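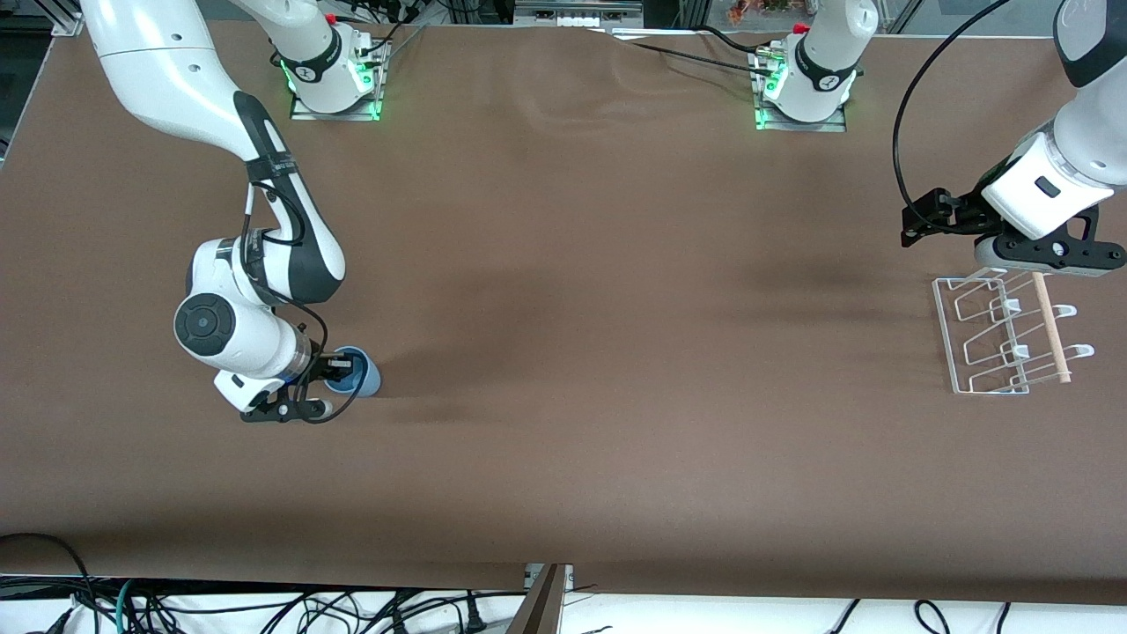 Cloth first, cups afterwards, came the reply when we asked what people get wrong about setting out a table. Most of them choose the crockery and then go looking for something to put under it.

Kullard hires out table covers and plain cups for parties, fairs and works canteens. It began with 8 covers kept in a spare bedroom and now has 100, along with several shelves of cups bought when Hennessy closed its shop.

Plain covers go out most. "White shows everything," the owner said. "Brown or beige will get you through an afternoon of tea." A light blue cup with a darker rim is easy to find again on a cover like that, and the rim helps when you are looking down a long table.

We asked about creases. "I used to iron the lot on a Saturday morning. Now I put the cover on the night before and smooth it out from the middle. What's left, I leave – people have come to eat."
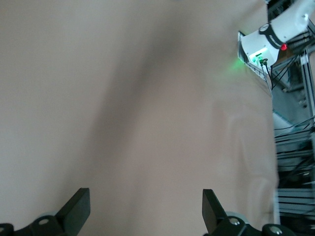 Faint creases in a plain table cover.

Storage is harder. Folded covers keep their lines, so the long ones are rolled on cardboard tubes from Tullus. Cups are stacked no more than two high, after 31 were chipped in one February.

Does anything get lost? "Cups, always. You send out 50 and get fewer back. The covers come home, usually with jam on them."

Bookings for the hall at Gullum are taken by telephone until six.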